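**Local history board > Medicine & public health > Was the Umbridge cottage hospital really to blame for the 1911 typhoid deaths?**

**millrace_reader**, Apr 20, 2024

Hello all! I've been working through the Umbridge parish newsletters (my sister-in-law kindly lent me her set, and I have been the worst company at dinner ever since) and every one that mentions the typhoid outbreak repeats the same line, that the cottage hospital spread it through the wards with dirty linen. I grew up hearing that too. But the admissions book has 246 entries for the year, and as far as I can make out only 2 of the fever patients came in with something else first. Doesn't that point to the water?

**oldpumphouse**

I've been saying it was the Brikilden well for years, so you've made my weekend. The town had 2460 people drawing from it by then, and the privies on the upper street sat right above it. The hospital took in people who were already sick, and then it got the bad name because that's where they died.

**tansy_and_rue**

I'm going to disagree a little, and I hope you'll both forgive me. The matron's letters complain over and over that there was one copper for all the washing, and that fever sheets went in with everybody else's. She was worried enough to write to the board in May and ask for a second one, and they turned her down. I don't think we can let the hospital off so easily, even if the well started it.

**millrace_reader**

Oh, that's a good point, and I hadn't seen the letters! Are they in the Vandent boxes? I only got as far as the ledgers before closing time. For what it's worth, here's what I still have on my list:

- Find the board's reply to the matron, if anyone kept it. My reading pile has now outgrown the desk and is headed for the little gray cabinet, once I move the fruit and find somewhere else for the bowl.
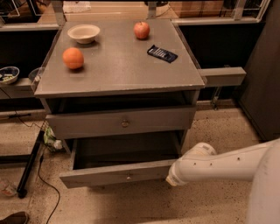 - Check the Brikilden well report against the dates in the admissions book.
- Ask whether the Hong pamphlet gives a source for the linen story, or whether it was copied from the newsletters like all the rest.

**oldpumphouse**

The Hong pamphlet has no footnotes at all, I'm sorry to say. They printed 1000 of them and I believe half the town still has one in a kitchen drawer. Lovely drawings, though.

**tansy_and_rue**

Yes, Vandent, second box, tied up with the coal receipts for some reason. Bring a magnifying glass, her handwriting gets very small toward the bottom of the page. And I still say the board should have bought her that copper.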